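Went to the open day at the Olari workshop on 25th April. Going to put down what I remember while I still have my notes. Several posts.

Olari does small automation jobs, mostly for packing and sorting. They share the building with Csonka, who make fixtures and sheet metal parts. Both halves were open. I spent most of my time on the Olari side.

You sign in, get a sticker, and they walk you through in groups. Mine was mostly people from small shops and a few students. The tour takes half an hour if people don't ask questions. People asked questions.

First stop was the office where they do the planning. Not much to see. A long desk, a wall of job folders, a coffee machine that a lot of us were interested in. The guide said their last big job was a sorting cell for Kekmont and it took from January until the week before the open day to get it accepted.

Second stop was the one I came for, the bin picking. The arm reaches into a metal bin with mixed things in it and takes them one at a time. I do inventory for a parts warehouse, so I have watched a lot of people do this by hand.

The objects are deliberately unlike each other. There was a fork, a paintbrush, a spoon, a marker and a little wooden block. The guide said if every part is the same you can tune for that one part, and then the customer changes the part. 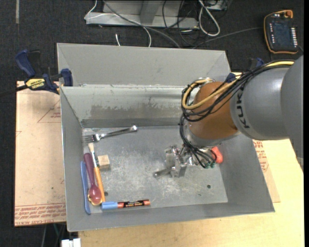
I asked how they decide what to pick first. The answer was that the software (they call it Fokatura) ranks the options and goes for the one it rates highest. Being on top of the pile helps a lot. It doesn't plan the whole bin ahead of time.

Somebody asked about speed. The guide said it is slower than a person right now and that speed is not what they are working on this year. I was glad to get a straight answer.

They keep a log of every attempt. The printed sheet on the wall said 692 attempts for the month, and 153 of those were marked for someone to go back and review. A review can mean a missed grab or just something they want to look at again.

Thin flat things are the hard ones, according to the guide. If something lies right against the wall of the bin, the fingers need room to get beside it. I have the same trouble with washers in the bottom of a tote.

One of the students asked if the bin could be a softer material. They tried a plastic one and went back to metal. Csonka is next door, so a new bin is a short walk.

The Csonka side was louder and had better snacks. They were bending brackets on a press brake and let people keep one. Mine is on my desk holding up my phone.

Cost came up at the end, as it always does. They would not give a number for a full cell. They do a paid trial where you send them 31 of your own parts and get a written report back in 2 weeks. I took the form and gave it to my manager.

Parking was bad. Use the lot behind the building, the front one fills up early. The restroom is past the Csonka break room and there is no sign for it.

I'll post again if we end up sending parts in. Ours are mostly fittings and short lengths of hose, and I'd like to see what it does with the hose.

Comments

Did they say whether the trial covers parts with oil on them? Ours all come in oily.

I was in the group after yours. We didn't get to see the log sheet, they were running behind by then.

Replying to the oil question: I didn't ask, but the form has a box for "surface condition," so I'd write it in there.

Thanks for the parking tip, wish I'd had it that morning.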